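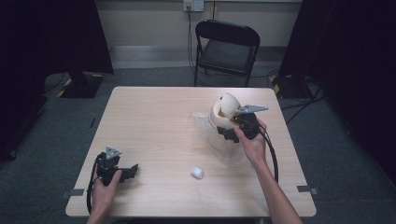

The Second Life of the Family Recipe

My grandmother kept her recipes in a flour tin. There were 44 cards in it, some written on the backs of bus timetables, and when she moved to a smaller apartment the tin came to me. I put it on a shelf and did not open it until August, when my sister asked for the plum dumplings.

The card for plum dumplings has five lines. It says flour, potatoes "as many as needed," an egg, plums, and then one word that can be read as "rest" or "roast." For nine years I had believed that I owned the family cooking. In fact I owned a set of reminders, written by a woman who already knew how to do it.
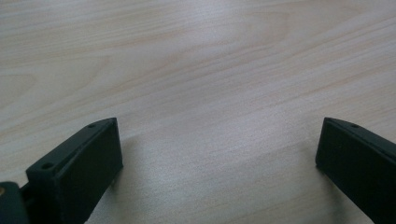 Text by T. Abubakari, food writer

Many people are now in the same position. In the town of Tudura, where I live since 2011, the public library runs an evening called Rallov, after the old street market. Visitors bring one recipe that does not work anymore, and the others try to repair it at the long tables. I went with my dumplings and came home with 12 different opinions about the potatoes.

The most useful one was also the shortest: cook them a day before and leave them uncovered. An old potato from the cellar, I learned, holds less water than the washed ones we buy today in plastic. My grandmother did not need to write this. She had only one kind of potato.

Other things changed too. Eggs became bigger. Flour is milled finer. A "glass" of sugar depends on the glass, and one family at my table had kept the glass but lost the recipe — they were hoping somebody would recognize the cake from its smell, which they described very well. 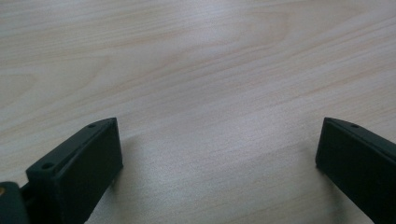
Should you correct an old recipe when you copy it?

Copy it first exactly as it is, with the mistakes, and write your changes on a separate page with the date. Later you may want to know which words were hers.

I have copied 43 cards in this way. The last one is so pale that I can read only the title, "Soup for Monika's fever," and the word dill. I made a soup with dill anyway. My sister said it needed salt.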